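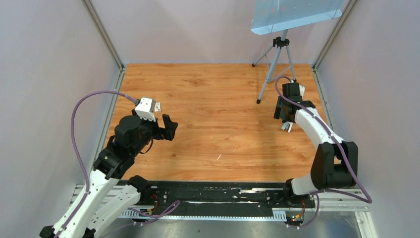
4. Preparing the room and laying the first row

4.1 Before you start

Keep the closed packs of Illwood planks in the room for two days before laying. Put them flat on the floor, not standing against the wall. In February and other cold months the heating must stay on during this time.

Check the subfloor with a long straight bar. Low places must be filled with Drotis leveling powder and left to dry as written on the bag.

Note: The planks from different packs can have a small difference in color. Open three packs at the same time and mix them.

4.2 The first row

1. Roll out the underlay with the printed side up. The edges must touch but not lie one over the other.

2. Choose the longest straight wall and begin in the left corner.

3. Cut off the tongue from the long side of the planks which will be at the wall.

4. Put spacers of 10 mm between the wall and the planks. Put spacers also at the short side.

5. Connect the short ends. Hold the second plank at an angle, press it in and lower it slowly.

6. Measure the last place in the row, subtract 10 mm for the gap, and cut the plank with a fine saw.

Caution: Wear safety glasses and a dust mask when you saw.

4.3 The next rows

7. Start the second row with the piece which remained from the first, if it is longer than 30 cm. If it is shorter, cut a new plank.

8. Use the tapping block for closing the joints. Never hit the plank directly with the hammer, the edge will break and the joint stays open.

9. After three rows, look along the joints from the corner. If the line is not straight, take the rows apart and correct it now.

Caution: Do not fix kitchen cabinets or other heavy built-in furniture through the floor. The planks must be able to move.

4.4 Pipes and doors

For heating pipes, drill a hole which is 20 mm wider than the pipe. Cover it after with the Malý pipe ring, order number 131, available from the Breltcombe warehouse in white and oak.

Door frames are sawed at the bottom so the plank can go under. Lay a loose piece of plank with underlay next to the frame and use it as a guide for the saw.

Take out all spacers before you mount the skirting boards.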